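Humanoid loses right wrist partway through a run, cable or joint?

Posted by murkau_bench, January 2024

We run one humanoid at a bench setup. The right wrist drops off the bus when the arm reaches forward and across, and the controller logs fault 308. It comes back after a restart. The left arm has never done it. The wrist cables on the right hang in loops down past the elbow, and I'm wondering whether they're getting tugged at full reach. I've reseated the plug at the wrist and swapped the gripper, no change. Is there a way to tell a bad cable from a bad joint without pulling the arm apart?

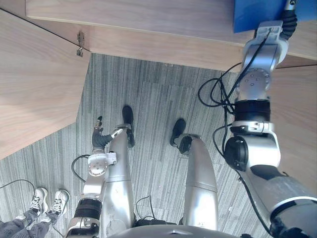 Firmware is current and the supply voltage looks fine at the torso. The fault turns up every 121 cycles or so, but I can't bring it on by hand with the motors off.

Ruoxi Lü

Sounds like the cable. Power down, support the arm and unplug the wrist lead at both ends. Put a meter on continuity and flex the lead slowly along its whole length, especially where it passes the elbow. If the reading flickers, replace it. If it's steady, plug it back in and run the same reach at low speed, with someone on the e-stop.

Whatever you find, tidy up the routing. Leave enough slack for full elbow travel, fix the lead on both sides of the joint, and don't cinch the ties hard. We use the soft Dolline wraps and check them every June. Ours had three broken strands inside a jacket that looked perfect.

Rerer765

had the same thing, was the connector. bent pin

rathnayake_auto

Check the pins for sure, but a meter won't always catch a fault that only shows under load. Borrow a known good lead if you can and run it for a day. If the fault is still there, I'd look at the joint encoder next.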